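Sport > Cricket > Club Game

November 28, 2020
By Features Staff

The Grass Comes Back to Grunstead

For most of its life the Grunstead cricket ground had a strip of green matting down the middle of it, pegged over packed dirt and rolled up again at dusk. The ball came off it high and at the same pace all day. Batsmen who grew up there learned to play off the back foot and cut anything short, and when they traveled to Clilier, which has always had a grass square, they were usually bowled or leg before inside the first hour.

This summer the matting stayed in the shed. Grunstead played its home games on clay and grass for the first time, in a season that did not start until July and was over almost before the averages meant anything. The club had planned to open the new square in the spring with a full league program. Instead the square got three extra months without anyone running on it, and the people who look after it will tell you it was better for the wait.

Building it was slow work. The topsoil came out to a depth of a man's forearm, a layer of gravel went in for drainage, and the clay was laid over that in thin layers, each one rolled before the next was spread. The clay came by truck from a pit outside Pinheiro. The first load had too much sand in it and crumbled when it dried, so it went on the footpath by the parking lot. The second load was the right stuff, heavy and dark, and it set hard enough that a dropped ball would bounce to the knee.

The roller was the biggest single expense apart from the clay. A college that had given up the game was selling one for $1000, and the club paid for it with two pancake breakfasts and a raffle. It weighs a good deal more than the trailer it arrived on was rated for. It has no motor. Four people can pull it on level ground, and six are better.

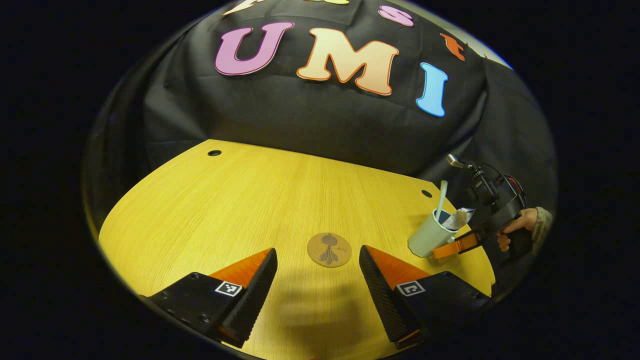

Letters attached to black cloth, with a round cork coaster on the table.

What changed first was the bowling. On matting, Grunstead had always picked three or four medium-pacers who could hit the same spot for an hour, and one spinner who bowled if the fast men were tired. On the new square the spinner bowled first change and sometimes opened. The ball turned from the second week. By the end of August, with the pitches getting drier and the footmarks wider, the club was fielding three slow bowlers and having a hard time finding overs for anyone else.

The batting took longer. Grunstead was all out for 74 in its first home game, against a Clilitov side that had only ten players and borrowed a fielder. Most of the wickets fell to balls that kept low. On matting those balls would have gone through at hip height, and the home batsmen played them that way, rocking back with the bat coming down across the line. The second game was not much better. In the third, somebody worked out that it was possible to score by pushing forward and running hard, and the team got to a total it could defend.

The best of the batsmen, a left-hander who has gone in at No. 3 for the better part of 15 seasons, finished the year on 2935 runs for the club. He had hoped to pass three thousand. He made only one score over 50 and says he was out more ways this summer than in the previous five put together: bowled, leg before, stumped, caught at short leg, and once run out turning for a second on grass that was longer than he was used to.

There was never an official vote about giving up the matting. Some of the older members still think it was a mistake. Their case is a fair one. Matting is cheap, it dries quickly, and it plays the same for an eight-year-old as it does for a visiting professional. A grass square has to be mowed, watered, seeded, rolled and kept clear of dogs. After heavy rain the matting could be put down by noon. The clay may need two days. Grunstead lost two home games to the weather this year that it would have played on the old strip, in a season that had few enough games to lose.
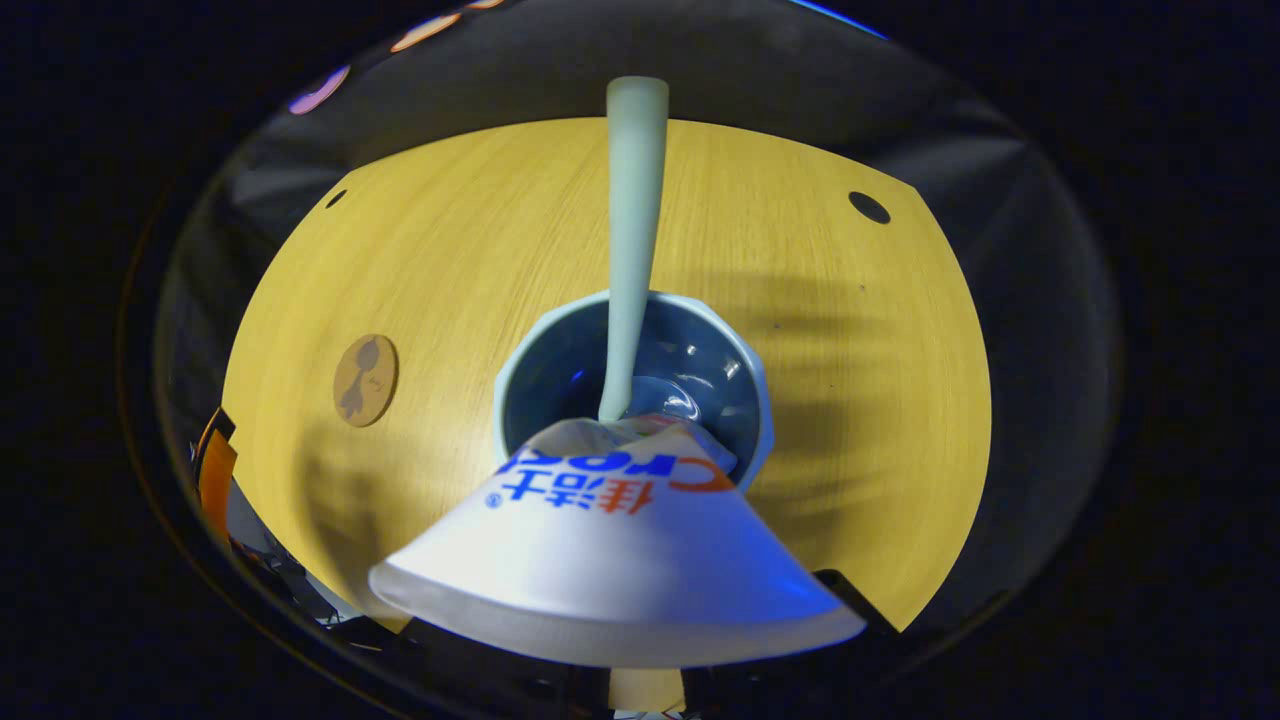

A pale blue bowl on a wooden tabletop.

The case on the other side is mostly about where players go next. The regional under-19 side plays all its matches on grass, and in more than 20 years it has picked very few players from Grunstead. Coaches who came to watch would see a teenager make a good-looking 60 and then say they could not judge it. A boy who was raised on matting and moved to Clilier at 16 needed two full seasons to rebuild his front-foot game. He bowls now.

Clilitov is watching closely. Its ground has an artificial strip with a concrete base, laid in the 1990s, and the surface is worn through at both ends. The club has to replace it or dig it up within a year or so, and it sent people over in September to look at the Grunstead square, take pictures and ask what the water cost. The answer was more than they expected. The club runs a hose from the school next door and pays the school for what it uses, and August was dry.

They also asked about time, which is the harder question. A pitch is usually started about 10 days before the match. It is cut short, watered deeply, left to drain, and then rolled lightly each day with the grass clippings left on to keep the roller from picking up the surface. Toward the end the rolling gets longer and slower. On the morning of the game it is cut once more and the creases are painted. With a league match most weeks, that means two or three strips are always on the go at different stages, and somebody has to be there nearly every evening.

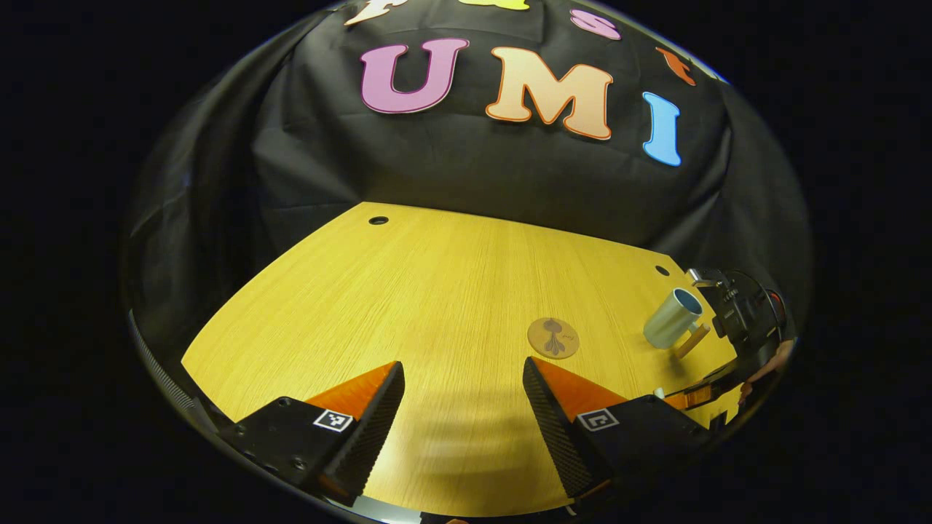
Cut-out letters on the black fabric behind the table.

At the moment the square is shut. It was scarified in October, which leaves it looking like a badly plowed field, then spiked, seeded with ryegrass and dressed with what was left of the Pinheiro clay. There is a rope around it and a line of pale green coming through. Worms have been a problem on the northern side, where the casts get trodden flat and smother the seedlings, and they are being brushed off by hand with a long cane on dry mornings.

The league has not put out a schedule for next year. Grunstead has asked for its first two games to be away, to give the new grass time to knit. If that request is turned down, the matting is still in the shed, rolled up on two sawhorses with the pegs in a bucket beside it.

Get the club cricket newsletter in your inbox every month. By signing up you agree to our privacy policy. You can unsubscribe at any time.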